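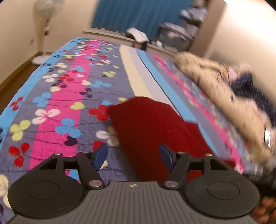 27 Mar 2023. Wash fastness, batch 269, madder on wool. Obsa Woldegiorgis wants the Kurnau recipe written up before May, so I have stopped pretending it works and started measuring. Alum at 20 per cent on weight of fibre, madder from the Bonville sack, 22 hours in the bath with the lid on. The shade we're after is the deep red of the knitted cloth on the bed, laid over that striped blanket with the leaves. The swatches so far are the shade of a brick that has had bad news.

Suspects, in order of how much I'd like them to be guilty:

- The Cistanard scouring powder. Leaves a film, smells of virtue.
- Tap water. Soft here, hard at Venckus, where the recipe was last seen behaving. Try chalk.
- Me, letting the bath boil during lunch. Madder goes brown if you cook it and I was having a second sandwich.

Rinsed 8 swatches until the water ran clear. Swatch 3 never did. It has been demoted to a pan holder.

Chalk test: two pinches in the small pot, same wool, same madder, no sandwich. Better straight away, less orange, and the bath itself looked like something you'd be sued for spilling. Label it 269B. Please don't relabel it "269 new", we have four of those.

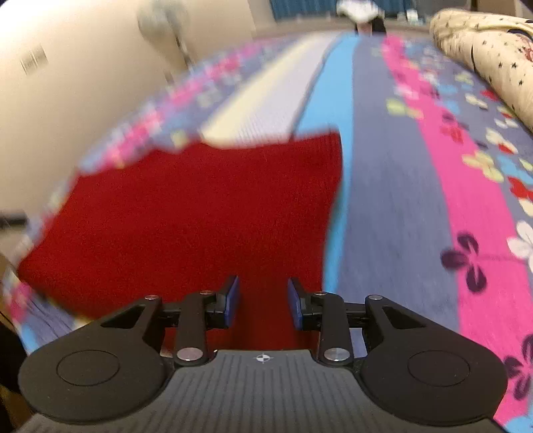
*Dark red cloth, spread mostly flat on the flowered cover.*

Still to do: light test on the window sill, half of each swatch under card. Rub test on white cotton. Find out who has the good thermometer (Obsa says not Obsa). Order more chalk, and the cheap sort will do.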